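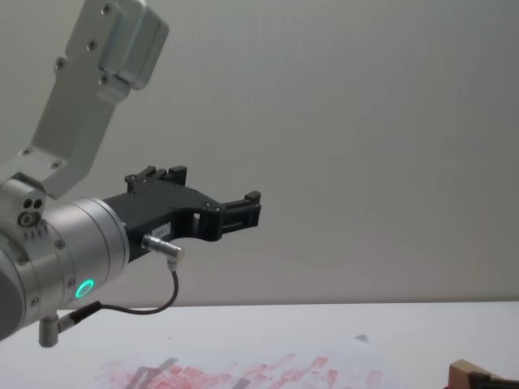

Table tops first, as always, and I'm doing this round in April with a cup of coffee in one hand, so forgive the rambling! I wiped down, looked over and generally poked at everything in the Galang room, and mostly I'm happy. The white table is the one that needs some love – there are pinkish-red smudges on it and a small gray speck, and a light wooden block was left out by the corner. Please put blocks back in the bin when you're done, folks.

Work tables – monthly walk-round, Galang room
Checked by: Noel Dimaculangan

1. Surfaces clean
NO. See above. Try warm soapy water and a soft cloth on the smudges before anyone reaches for the strong stuff (I love the strong stuff, but it dulls a white top).

2. Edges smooth, no chips or splinters
OK. Ran my hand along every front edge and came away with all my fingers in one piece.

3. Tables steady
OK, with one grumble. The long one from Jellis rocks a tiny bit if you lean on it. I tightened the feet and it's better, so let's look again next month.

4. Loose items put away
NO. The block, mainly. We should have 50 in the set and I counted 49 in the bin, so with that one we're all square – hooray!

5. Walkways clear
OK. Plenty of room to get by, even with the Nerdale cart parked inside.

6. Cleaning supplies stocked
Getting low. 5 cloths left and half a bottle of spray. I'll add both to the Ovier order.

Still to do: smudges, block, cloths. I'll stop by around 4 p.m. tomorrow with a bucket and have a go at the table myself if it hasn't been done.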